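Home | About | Hair | House Stuff | Recipes | Contact

Growing out the grey, month four

Posted in June by the author of Litley Lane

So I'm four months in now and there's a proper stripe. From the front you can sort of get away with it, but if I bend down to tie a shoelace it's a landing strip! I've had so many messages since the last post asking how it's going that I thought I'd better sit down with a cuppa and write the update.

Quick catch-up if you're new. I'd been colouring my hair since my late twenties, first for fun (burgundy, what was I thinking) and then because the greys came in at the temples and I panicked. By last year I was doing the roots every three weeks, on a plastic stool in the laundry with an old towel round my neck, and I was sick of it. Sick of the smell, sick of the stained grout, sick of planning holidays around my regrowth.

The first month was easy, I just felt smug. Month two was awful. It looked like I'd forgotten, which is different from looking like I'd decided, if you know what I mean. I bought a root spray, used it for one wedding, and it came off all down the collar of a cream blouse that I loved. Blouse now lives in the gardening drawer.

Month three I went to the salon up at Imell and had some fine highlights put through to blur the line a bit. I'd put it off on account of the price and I do wish I'd gone sooner. She took off a good chunk of the length as well, so I'm sitting just above the shoulders now, and there's a lot less of the old brown to wait for. If you're thinking of doing this and you can bear a shorter cut, get the shorter cut.

The thing that's surprised me most is the texture. I was told grey hair would be coarse and mine is, but only in patches! The crown is wiry and sticks straight up in humid weather, and the bits round my ears are as soft as a baby's. I've had to change pretty much everything about how I wash it. Down to twice a week, a purple shampoo every second go (leave it too long and you'll look like somebody's nan in 1985, ask me how I know), and a much heavier conditioner on the ends.

Brushing has changed too. I used to drag any old thing through it straight out of the shower and now I start at the ends, work up slowly, and leave the crown till last.

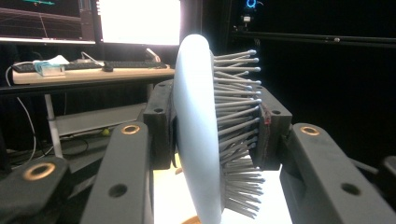
The other big change is clothes. Mustard is gone, it makes me look like I've got the flu, and so is that khaki jacket I wore to death. But I can wear a proper cobalt now, and a really bright pink lippy, which I never could with the brown. My sister reckons I look more awake. My mum reckons I look like my dad. I'm choosing to listen to my sister.

At the rate it's growing I've got at least another year to go before it's all one colour, and I've no idea yet what I'll do about my eyebrows, which are still hanging on to being dark. Do people tint them lighter? Leave them? If you've been through it, please tell me in the comments, I read every one.

Next trim is booked at Imell and I'm going to ask about a fringe. Mum's already said no.

Recent posts
Month two: the blouse incident
Two slow cooker curries for cold nights
Getting hair dye out of grout (sort of)
Our wet weekend at Rotberg
What I packed for Awan and never wore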